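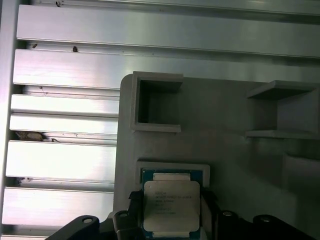
Before you buy anything: what a bench for motherboard work needs

Most guides to working on a bare motherboard open with a shopping list. Mats, wrist straps, a magnetic tray, a torch that clips to your ear. I have bought a fair amount of it over the years and I'm not convinced that more than a handful earned its place. What follows is the way I do it now, with the bits I distrust marked as such.

Step 1. Clean the surface, grooves included

Ribbed aluminium is a good base. It's flat, it's stiff and you can bolt things to it. It is also a dirt trap. Fluff and grit settle into the channels between the ribs, and wiping a cloth across the top only pushes them further in. Run a dry, soft brush along each channel, towards the edge of the bench, then use a vacuum with a narrow nozzle. After that, wipe.

I'd skip canned air. The adverts show the dust vanishing. It lands somewhere else, and on a small bench that tends to be the thing you're about to work on.

One more point about metal. It conducts. A powered board must never lie straight on it, and I wouldn't put an unpowered one there either, as the solder points underneath scratch easily. Use standoffs or a proper holder.

Step 2. Sort out where the small parts go

A printed holder with raised pockets is worth having, and you don't need a branded one. I paid for a Plellness tray once and the only difference I could find was the box. Check three things on any holder, bought or printed:

– it doesn't slide when you nudge it
– the corners and rims have no stringy bits that catch a sleeve
– the part lifts out without your having to tip the whole thing up

Print in grey or another plain, matte colour if you have the choice. Shiny plastic under a bench lamp is tiring to look at.

Step 3. Switch off, unplug, wait

Switch off at the supply, pull the plug, then hold the power button in for a few seconds. Leave it a bit longer than you think you need to. The upright capacitors on a board can hold a charge for a while, and although the ones on a desktop board are unlikely to hurt you, a slipped screwdriver between two legs can hurt the board.

Touch bare, earthed metal before you go near it. A wrist strap is fine too, provided it's connected to something. I have seen plenty that weren't.

Step 4. Find your way round before touching anything
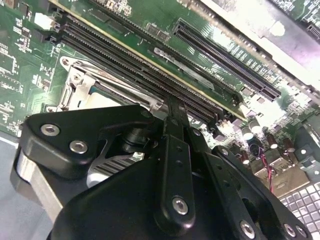 Hedvig Moen thinks this step is wasted on anyone who has built a PC before, and that people should simply get the manual out. She has a point about the manual. I still say look first, as manuals often cover several versions of a board and the drawing may not be of yours.

The memory slots are the long parallel ones with a latch at the end. Some boards have a latch at both ends, some at one only, and you need to know which before you press. The expansion slot for a card is usually parallel to them or at right angles, depending on the board. The processor sits under a metal frame with a long lever beside it.

Leave that lever alone unless you are changing the processor. I'm aware that some guides tell you to open it "for inspection". Inspecting what? You risk the contacts for nothing.

Step 5. Fit or refit the memory

Open the latch. Hold the module by its short edges and line up the notch with the key in the slot. If it doesn't match, turn the module round. If it still doesn't match, you have the wrong type, and no amount of pushing will change that.

Press down evenly, one thumb near each end, until the latch closes. It takes more force than feels polite. The board shouldn't bend much while you do it, and if it does, stop and support it better underneath.

I don't use contact sprays. Pevico and the rest all promise a better connection, and I've yet to meet a fault that refitting the module didn't cure just as well.

Step 6. Test with one module first

Start with a single module in the slot the manual recommends, then add the others. It's slow, but if the machine won't start you'll know where to look.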